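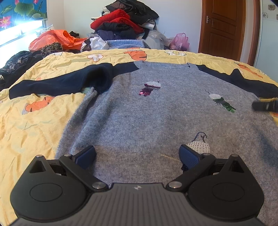 Stalo Handgreifer im Test: Wer faltet hier eigentlich für wen?

Stand: 4. Januar 2026

Grarnham verkauft den Stalo als Einstieg in die automatische Textilsortierung. Gekauft haben wir davon erst einmal ein Werkzeug, das man in der Hand hält. Zwei Backen mit dunkelblauen, strukturierten Fingerpolstern, ein breites Gehäuse, Gelenkarme mit sichtbaren Schrauben. Man führt ihn über den Pullover, greift, legt um, lässt los. Die Aufnahmen sollen später einer Maschine das Falten beibringen. Bis dahin falten wir, nur umständlicher.

Ich arbeite in einem Betrieb für Secondhandkleidung und habe den Greifer seit Oktober benutzt, insgesamt 38 Schichten. Ein Teil der Arbeit läuft seitdem bei den Kolleginnen zu Hause, auf dem Bett, zwischen Tüten und Kleiderhaufen. Lolimex, unser Dienstleister für die Auswertung, will es so: verschiedene Räume, verschiedenes Licht. Über die Miete für diese Räume steht im Vertrag nichts.

Handhabung

Glatter Strick geht gut. Der Greifer fasst Bündchen sauber, und das Umschlagen der Ärmel hat man nach einem Vormittag raus. Bei Pailletten wird es mühsam. Ein grauer Pullover mit drei aufgestickten Vögeln, blaue Ärmel, eigentlich ein hübsches Stück -- und genau dort, wo man zum Falten ansetzen möchte, sitzt der untere Vogel. Mit der Hand greife ich daneben, ohne nachzudenken. Mit dem Stalo überlege ich jedes Mal neu. Bei feinen Stickfäden lasse ich es inzwischen ganz.

Nach 20 Minuten spüre ich das Handgelenk. Die Anleitung empfiehlt Pausen, der Schichtplan kennt sie nicht.

Was sich im Betrieb ändert

Früher zählte, wie ordentlich der Stapel war. Jetzt zählen verwertbare Durchgänge, 32 pro Schicht sind die Vorgabe. Yesenia Bermúdez, unsere schnellste Falterin, liegt regelmäßig darunter: Sie korrigiert eine schiefe Kante, und Korrekturen wirft die Software von Valderrama gern raus. Wer schlampiger arbeitet, kommt besser durch. Ob das die Maschine wird, die man uns versprochen hat, bezweifle ich.

Auf die Frage, was aus den Faltplätzen wird, wenn genug Material beisammen ist, hieß es bisher nur, man werde »neue Rollen« schaffen. Welche, wollte man uns nicht sagen. Vier von uns haben schriftlich nachgefragt.

Bewertung

Verarbeitung solide, Griff ordentlich, Polster bisher ohne Abrieb. Für den Preis hätte ich eine Handgelenkstütze erwartet. Als Werkzeug 4 von 10 Punkten, und die gibt es für den glatten Strick.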